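Search this site
Search

Reading a Daily Market Report
Handout 9, Introduction to Securities Markets

Main points

A closing report gives you four numbers before anything else: the index level, the change in points, the change in percent, and turnover. Read them in that order.

The index level means nothing by itself. It depends on the base value chosen when the index was set up. What matters is the change from the previous close.

Percent change = (today's close - previous close) / previous close x 100

Worked case. An index closes Thursday at 1,500 and the next session at 1,515. The change is 15 points, or 1.00%. The same 15 points on an index of 15,000 would be 0.10%. Headlines often lead with points, so convert first.

Turnover

Volume is the number of shares traded. Value is the money that changed hands. A penny stock can top the volume table and be nowhere in the value table. If 70 million shares trade for $172 million, the average price per share is $2.46. Compare value with the last several sessions before you call a day busy or quiet.

Movers

The list of gainers and losers is ranked by percent change. It does not tell you which stocks moved the index. In a cap-weighted index each stock counts by market value.

Class data set, May:
Tirkitz: large bank, up 0.4%, biggest positive effect on the index
Daveo: small food company, up 6.8%, top of the gainers list, almost no effect
Hayes: cement, down 2.1%, moderate negative effect
Fakach: electrical parts, down 5.0%, bottom of the losers list, small effect

Daily price limits

Some exchanges cap how far a share may move in one session. With a 5% limit, a stock that closes down 5.0% may have had sellers still waiting at the bell. Check the order book, where unfilled sell orders will show.
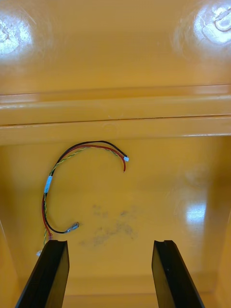 Sector labels need care. Fakach is filed under electrical parts, a group that takes in both heavy cable and small items such as a short harness of black, red and yellow-and-green wire with a tiny white connector. Companies this different can sit in one sector index, and a fall in that index may come from one large member. Look at the weights before writing that "the sector fell."

For next class

Take any closing report, rewrite its first paragraph with percent changes only, and state which stock had the largest effect on the index. One page, due Friday, June 19, 2020.

Contact | Copyright | Back to top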